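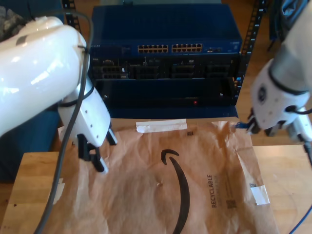
Lustis Bench Set, data card

Summary
Lustis is a set of teleoperated two-arm demonstrations collected at the Hirberg site for training manipulation policies. The subject matter is thin, flexible and cabled objects near fixed equipment: paper mailers, network leads, plugs and tape. This release holds 435 episodes. A further 113 are held back for evaluation and are not in the download.

Collection
Both arms are driven by one operator. Sessions start at 9:30 and stop after 30 kept episodes. Operators were Anju Bansal, Merle Hoani and Flynn McKinnon. The table and rack stay where they are between episodes; the mailer is put back by hand and its position varies.

Each episode contains:
- colour video from every camera
- joint positions and gripper opening for both arms
- one free-text instruction, written before the episode starts
- an outcome label (done, partial, failed) 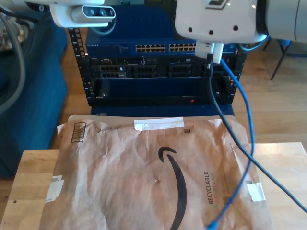

Rack and mailer setup, with the blue Ethernet cable hanging over the right side of the envelope.

Labels
Outcome labels were set by the operator and checked by Tassanee Chareonsuk. Where the two disagreed, the checker's label stands and the field relabelled is true. Failed episodes are kept.

Known limits
Episodes are capped at 4000 steps; longer ones are cut and marked truncated. Lighting is not controlled. Printed text on packaging has not been masked. Contact forces were not recorded, so plug seating has to be judged from video.

Contact
Theresia Plattner, Brirkmont. Please quote the episode number when reporting a bad label.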